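How many demonstrations before a shoe rack policy stops missing the shelf?

Votirley Forum > Imitation learning > Data collection

Posted by dkessel_lab

We teleoperate a two-armed humanoid to put footwear on a multi-level rack. So far we have 688 episodes, all recorded with one operator and one rack position. The policy trained on them does well until the rack moves a few inches. Then the hand closes early or the toe hits the shelf edge. Should I record more of the same or start over with a different plan?

Miłosz Kwiatkowski

Don't start over. Keep what you have and add episodes where the start state varies: rack angle, distance, which shelves are already occupied. We went through 12 rack poses with seven shoe types and got more from that than from doubling the count. Log the head camera and both wrists at the same rate — mismatched timestamps cost us most of August.
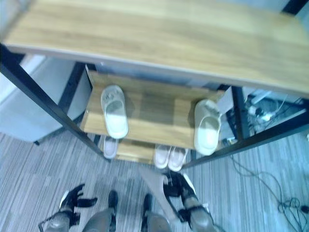 Should failed attempts be kept in the training set?

Keep them in a separate folder with a label. Plain behavior cloning will copy the mistakes, but episodes where the operator misses and then recovers are useful if you cut out the miss and train on the recovery.

White slides on light wood are a hard case for depth, so record some of those under more than one light setting. Also hold out one rack pose completely for evaluation.

tor_menon

more data. we had 11 operators and it just worked

pasico_user

Check your action chunk length first. Ours was too long and looked like the same problem.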